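Nistura table set - README

Notes for whoever picks this up next. Written fast, sorry for the gaps. Ask Leilani Thibodeaux about props, Ekkachai Sriwong about the files.

What this is

Tabletop layouts. Small kitchen things set out on a paper-covered work table with a taped grid. Plates, bowls, fruit shapes, a few cups. Each layout is a start arrangement plus a target arrangement, written down by cell. 710 layouts in the main folder. A further batch from May is in the folder called extra, not checked yet.

The point was to have plain, repeatable place-the-dish layouts that a person can set back up in under a minute. Nothing fancy. If you want cluttered drawers or full sinks, see the Ridgeway set instead.

Folders

layouts/ - one text file per layout
stills/ - one still per layout, same name as the text file
props/ - prop list, with photos of each item against a ruler
extra/ - May batch, unchecked
old/ - leave alone please, Gearóid still needs it

Layout file format

First line: layout name. Second line: who set it up (initials). After that one line per item: item name, start cell, target cell. If the item doesn't move, target is a dash. If an item sits across a tape line, give the cell that has most of it and put a slash and the second cell after.

Example lines:

plate_green_a, C3, -
lemon_small, A2, C3
cup_white, E4, E1/F1

Letters run away from you, numbers run left to right. Jalen's early files have it the other way round. Those start with jp_ and the loader flips them, so don't flip them by hand or you'll get them twice flipped.

The table

Brown kraft paper over the whole top, blue tape for the lines. Cells are near enough square. They were measured with a ruler and a pencil by two people in a hurry, so don't trust them to the millimeter. The paper gets changed when it tears or gets greasy, and the grid gets re-taped each time, so cell edges drift a bit between batches. Batch number is in stills/batches.txt.

Tape notes:
- press the crossings down hard, they lift first
- loose bits of tape inside a cell don't mean anything, ignore them
- don't use the shiny tape from Stalen, too much glare

Props

Full list is in props/list.txt. The ones that come up most:

Green plates. Light green, shallow, round, raised rim. Called plate_green_a and plate_green_b in the files. We treat them as the same thing in scoring. Lowri put a dot of pencil under b so the setter can tell them apart, you can't see it from the top.

Small yellow fruit. lemon_small in the list. Rolls. Set it down last, and hold it a second before you let go. If it wanders out of its cell, put it back and start over.

White cups. Handles point to the right side of the table unless the file says otherwise.

Orange bowl. Retired, chipped. Still in 5 layouts, use the Stastine one as a stand-in, same width.

Setting up a layout

1. Clear the grid. Everything back in the prop bin, side table too if stuff has crept over there.
2. Read the whole file before you put anything down.
3. Big flat items first (plates), then cups and bowls, then anything that rolls.
4. Center each item in its cell by eye.
5. Check it against the still.
6. Initial the sheet. 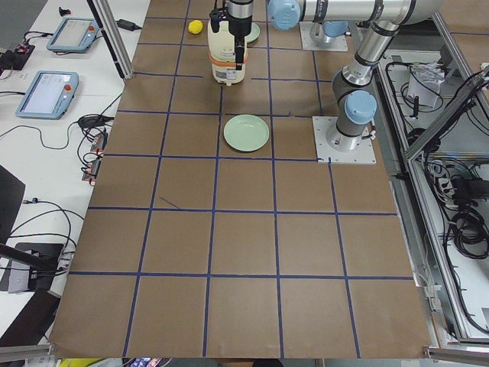 Sparse layouts are worth keeping, by the way. Leilani wanted to drop them for being too easy and we argued a while. With only a plate or two and one piece of fruit you find out quick if the placing is sloppy, becuase there's nothing else to blame. Group name for those is few_items. Dense ones are in many_items, and a handful nobody could agree on are in both.

Scoring

An item counts as placed if most of it is in the target cell. For fruit on a plate: it has to be resting on the plate, touching the rim is OK, leaning on the outside is not. Upside-down plates count as a miss even if the cell is right. Score sheet is a plain csv, one row per item per try.

Known problems

- A few stills have an item partly hidden behind something taller. Go by the text file in those cases.
- Batch 2 has two different papers, one darker. Colors look off side by side.
- Cell names in extra/ sometimes skip the letter. Ekkachai has a script half done.
- lemon_small was called ball_yellow for a while. Same item. Both names load.
- Cup handles weren't tracked at all at first, so anything before the handle rule is luck.

Planned

Get to 1000 layouts. Forks and spoons after that, if somebody can work out how to write down which way a fork points without adding another colum. Lowri has a sketch using clock hours, seems fine to me.

Use

Free to use inside the Nistura group. Outside it, ask Gearóid Sheehan first. Please send back corrections, even tiny ones, a wrong cell letter is the kind of thing we won't spot on our own.

Changes

- merged jp_ files
- renamed ball_yellow
- added handle rule for cups
- took the tea towel out of the prop list, never sat the same way again once it was moved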